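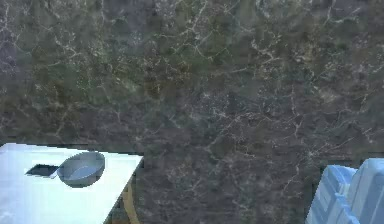 Umura 621 Table Handling Unit

Print this page | E-mail this page

The Umura 621 is a single-arm handling unit for lifting and setting down bowls, trays and similar tableware at a fixed work table. It is supplied to Sornport by Lindholm and is kept by the Equipment Office for use by teaching and kitchen research staff. The unit comes with a matching simulator, in which a task must be run before it is attempted on the arm itself.

Users should read the safety notice on this page before making a booking. It applies to every unit on which the control software was updated in February and to all copies of the simulator issued with that update.

Safety notice: early release while lifting

A fault has been found in the way the unit judges whether an object is free to be lifted. Where a bowl or dish rests partly on a thin, flat item such as a tray, the control software may treat the two as one object. The arm then closes on the rim and begins to lift, finds that the weight is not what it expected, and opens the gripper while the arm is still moving upwards. The object is dropped or, in some positions, thrown a short way towards the front of the table.

The fault was first reported from the Kelstead building, where a stoneware bowl was released above the table and broke. The operator was standing outside the marked area and was not hurt. A second report from the same room described the same movement with an empty steel bowl. Lindholm has since repeated the fault on its own bench and accepts that it lies in the software. The gripper, its pads and the wrist were examined and no defect was found in them.

The simulator does not show the fault reliably. Flat items with a thickness below a set limit are left out of its contact check, so that a bowl overlapping a tray is handled as though it stood directly on the table. A task may therefore finish without error in the simulator and fail on the arm. A clean simulator run must not be taken as proof that a layout with overlapping items is safe.

Conditions of use until further notice

No object may be lifted by the arm while any part of it rests on, or is tucked under, another object. Items must be set out by hand with a clear gap between them before the arm is powered.

Glass and glazed ware may not be used. Plastic and steel items are permitted within the load limit.

The arm must be run at the reduced speed of 300 mm per second. The setting is held under a supervisor's key and will be checked at each handover.

The front screen must be closed whenever the arm is live. The practice of leaving it open to watch the gripper more closely is withdrawn, including for short demonstrations.

If the display shows fault 15, the operator must press the red stop button and leave the object where it is. The fault must not be cleared from the panel. In the Kelstead case the message had been cleared and the lift tried again, and it was on the second attempt that the bowl was dropped.

Storage bins and water containers must be kept off the floor between the operator and the stop button.

What the unit can lift

The maximum load is 2000 g, including anything held in the bowl or dish. Liquids are not permitted. The gripper has two fingers with replaceable soft pads, and is suited to rims, handles and straight edges. It is not suited to lifting a flat tray from a smooth surface unless the tray has a raised lip.

The arm is bolted to its own stand and does not share a base with the work table. The table may be moved for cleaning, after which its position must be taught again. A table which has shifted slightly will cause the arm to reach short or to press down too hard, and such errors have on occasion been reported to this office as gripper faults.

The simulator

The simulator runs on an ordinary desktop computer and does not require the arm to be connected. Table height, object shape and object weight can be changed by the user. The background and surface finishes may also be changed, and have no effect on how the arm moves. Layouts saved before the February update will open in the present version, but their contact settings are replaced on opening and should be entered again.

Copies held on personal machines are covered by this notice. Users who have published or submitted results from layouts with overlapping items are asked to inform the Equipment Office, stating which version was used.

Repair and return to normal use

Lindholm is preparing a correction to the control software, together with a revised simulator in which thin items are included in the contact check. The two will be installed together. No unit at Sornport will be returned to full speed until both have been tested here with bowls and trays in overlapping positions, and the result has been signed by the Equipment Safety Officer, Tadhg Geraghty.

Existing bookings stand, subject to the conditions above. A booking which depends on glass, glazed ware or stacked items may be moved to a later date without charge.

Any unexpected release, whether or not an object is damaged, must be reported to Mr Geraghty on the day it occurs. The report should give the unit's stand number, the layout in use, the message shown on the display, and whether the lift was a first or repeated attempt. Broken ware should be kept in a closed box with the report until it has been inspected.

Print this page | E-mail this page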